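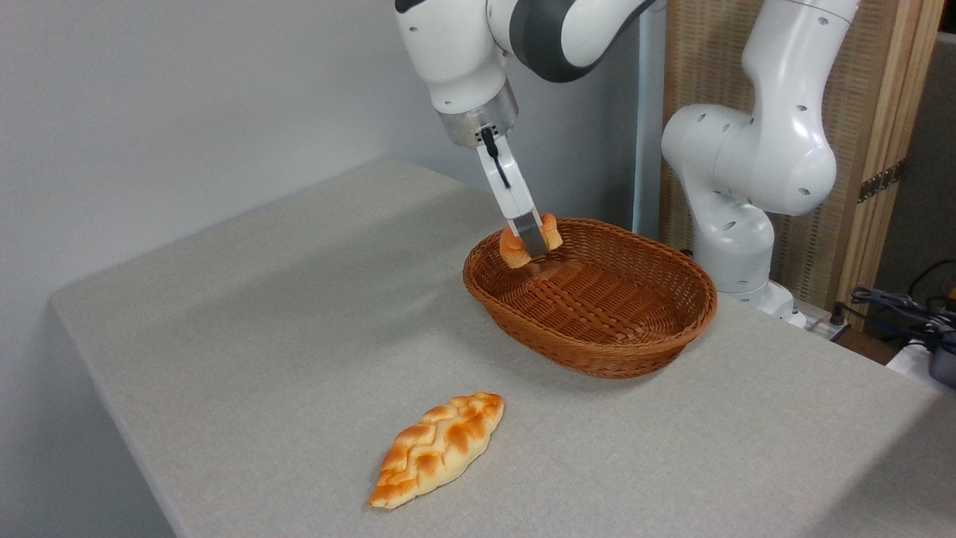 January, started before 6 am. Pale bottoms again, third bake running, and I want it written down properly this time before we go changing the recipe for no reason. Tops are fine. Color on top is fine at every setting I tried. Look at the piece going over the oval basket - good golden orange on the crust and then the underside is a lighter, paler thing altogether. That's the complaint in one bite. Kelly thinks the dough is underproofed. I think it's the deck. Today was meant to settle it and half did.

Oven: the old two-deck from Nanthorpe. Upper deck only, lower deck is still waiting on an element. Stone is original as far as I know. Hairline crack front left, no worse than in the fall.

Dough: the Plevstead white, new sack. Munia fed last night and again at 4 am, floated ok, smelled more yogurt than vinegar. Water from the tap, let it stand. Salt as usual. Total dough off the scale 3,960 g. Scaled into six loaves at 600 and four rolls at 90 and that used the lot, nothing left in the bowl except what was stuck on the hook. Mixed in the Liu because the big mixer is making that noise again. Slow speed only. The Liu doesn't like this much dough, it walks. Stood there with a hand on it.

Bulk was a bit slow, kitchen cold. Folded three times, should have been four but the flour delivery came. Shih-chieh did the shaping and his are tighter than mine, so all six were his today, to keep it the same accross the batch. Rolls were mine. You can tell.

Plan was two loaves at a time, three rounds:

Round one - normal routine. Deck at 238 on the dial, top and bottom both on medium, loaded as soon as the light went off.
Round two - same dial, top heat down to low, bottom up to high, loaded when the light went off.
Round three - back to medium and medium, but wait. Light off, then leave the door shut another half hour before loading.

Spare loaves went in the walk-in while waiting so they wouldn't run away from us. I know that means round three had a cold dough and round one didn't. Kelly pointed this out while I was writing the plan on the whiteboard. No way round it with one deck. Could have held all six cold from the start, should have, next time.

Round one. Tops good, ears opened nicely. Bottoms pale in the middle, a bit better toward the back wall. Knocked on them and they sounded dull. Crumb ok when cut, a little gummy right along the base, thin line. So it's the same fault as before and now I've seen it with Shih-chieh's shaping, which rules out my shaping, thank you.

Round two. Bottoms darker but not evenly. Back edge nearly too dark, front still pale. Tops lost color and the ears were sad. Also the steam seemed to vanish quicker, don't know if that's a real thing or me. Tasted fine. Wouldn't sell the left one.

Round three. Best bottoms by a long way. Proper brown, even front to back, sounded hollow. Tops a touch darker than I'd like but I'd take it. And this was with the cold dough, which ought to have made the bottoms worse if anything. So I'm calling it: the stone isn't hot when the light says it is. The light goes by the air. The air probe is up near the top element, I had the panel off in the fall and it's right there. Stone is thick and takes its time.

Kelly's point, fair: round three also had the oven running longer overall, so of course the whole thing was hotter. Sure. But that's the fix either way. Start it earlier.

Rolls went in after round three. Didn't wait again, just loaded. Bottoms good, tops good, done fast, one got forgotten at the back while I was on the phone. Chewy. Ate it anyway with the soup.

Things I'd want before believing myself:

Surface thermometer for the stone. The one in the drawer reads low on anything shiny and I don't trust it on anything else either. Checked it in boiling water and it was well under. Shih-chieh says his brother-in-law has a probe type that you can lay flat. Ask.

Same bake with all dough held cold the same length of time.

Same bake with loading order reversed? Can't really, the oven only warms up once a day. Would have to be a different morning, start with the long soak and then let it drop. Maybe.

A round on the lower deck once the element comes. If the lower deck has the same lag then it's how these ovens are. If it doesn't, then something about the upper stone. The crack?

Also tried, not written on the plan: a sheet of parchment under the right hand loaf in round one, bare stone under the left. No difference I could see. So we can stop arguing about parchment.

Semolina under the round two loaves scorched at the back and stank. Swept it out before round three. If anyone uses semolina on high bottom heat, sweep between loads. The brush is on its hook again, the handle got retaped.

Proofing note for Kelly. Poke test before round one: came back slow, left a small dent. Before round three: hard to say, dough cold, everything comes back slow when it's cold. Crumb in round three was a bit tighter than round one but not tight. I don't see underproofing. She took half a loaf from each round home to look at tomorrow when they've set properly. She'll write her bit under this.

Flour: this Plevstead sack feels thirstier than the last. Same water, dough was stiffer at the first fold. Held some water back out of habit and ended up putting all of it in. Could go a little wetter. NOT changing it until the oven thing is done. One thing at a time, I keep writing that and then changing two.

Bannetons: two of the round ones have gone fuzzy at the bottom, mold or just old flour, couldn't tell. Brushed, put on top of the oven to dry out. If they still smell by next bake they go. Use the long ones until then.

Munia: put back in the small jar, fed stiff, in the fridge. Lid loose. Somebody screwed it tight last week and it hissed at me.

Mixer: the noise on the big one is from the top, not the bowl lift like we thought. Gets worse when warm. Not touching it, the Nanthorpe people can look when they bring the element. Shih-chieh recorded it on his phone so they can't say it isn't doing it.

Bill for heating: if the answer is to soak the stone longer every morning it costs us. Meter reading before and after next time, write both HERE and not on the back of the flour bag. Could shorten it by not letting the deck go fully cold overnight but I don't like leaving it on with the building empty. Leaving the door shut and the vent closed after the last bake might keep some of it. Closed the vent tonight, will feel the stone first thing tomorow.

For now, till we know better: oven on a half hour earlier. Ignore the light for the first load. Medium top, medium bottom. Dial stays at 238, please leave it there, it was moved twice today and one of those was me leaning on it.

5 pm. Stone still too warm to keep a hand on, vent closed. Salt is nearly out, order more. Whiteboard wiped except the round three line.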